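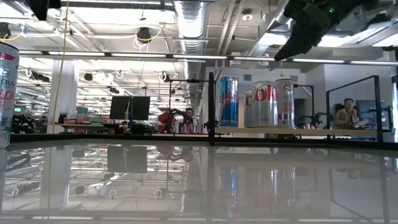 How often do the finger pads on the tabletop can cell need to be changed?
Every 3000 cycles, or sooner if a can slips in the grip test.

Pletik Tabletop Can Cell
Setup and care

The Pletik cell is a bench-height pick and place station for beverage cans. It ships with the frame, white tabletop, rear shelf, clear side panel, gripper and cable set. The arm is ordered separately. The Wendex bracket kit fits the arm to the overhead bar.

Leveling

Set the frame on its four feet and level the tabletop in both directions before the arm is mounted. Lock the foot nuts. Check the level again with the arm fitted and parked over the center of the table. A table that is out of level shows up first as cans landing on one side of the base rim.

Rear shelf

The shelf is wood and rests on two brackets behind the table. It is not bolted to the tabletop. Leave a gap of 20 mm between shelf and table edge so that vibration from the frame does not reach the cans. Tall and standard cans can be mixed on the shelf, but the recipe must have the right height for each position. A tall can picked with the standard recipe will be gripped below center and may swing on the lift.

Tabletop

The surface is glossy and reflects overhead lighting. With vision picking, set exposure with the room lights in their normal working state and save it. If the fixtures are changed or moved, run the exposure routine again. Mask the table area in the vision setup so that reflections of cans are not taken as cans. A matte cover sheet is available as an option (part 131).

Clean with a soft cloth and a mild soap solution. No abrasive pads and no solvent. Dried soda leaves a film that raises friction at the base of the can and should be wiped off the same day.

Gripper

Status light on the housing:
Green, steady: ready
Green, flashing: homing
Red: fault, see controller log

To change the pads:
1. Park the gripper over the table and switch off the drive.
2. Remove the two screws at the back of each finger. Hold the pad while the second screw comes out.
3. Wipe the finger face clean.
4. Fit the new pad with the notch facing up and tighten the screws by hand.
5. Switch on, home the gripper and zero the grip force.
6. Run the grip test with one empty can and one full can.

Set grip force to 27 N for full cans. Empty cans dent at this setting and need their own recipe.

Cables

Route the gripper cable along the horizontal bar and down the post, with a loop at each joint. Do not tie it to the side panel. Check the loops monthly for flattening.

Known issues

Gripper drifts to one side after a pad change: the pads are from different batches. Replace as a pair.
Cans touch when placed in a row: raise the spacing value in the recipe. The factory value suits slim cans only.
Side panel rattles at high speed: retighten the panel clips.

Spare parts and pad sets are stocked by Zomurow. Orders from before September use the old screw length, so state the serial number.

Page maintained by Vratislav Říha. Last revised 20/10/2020.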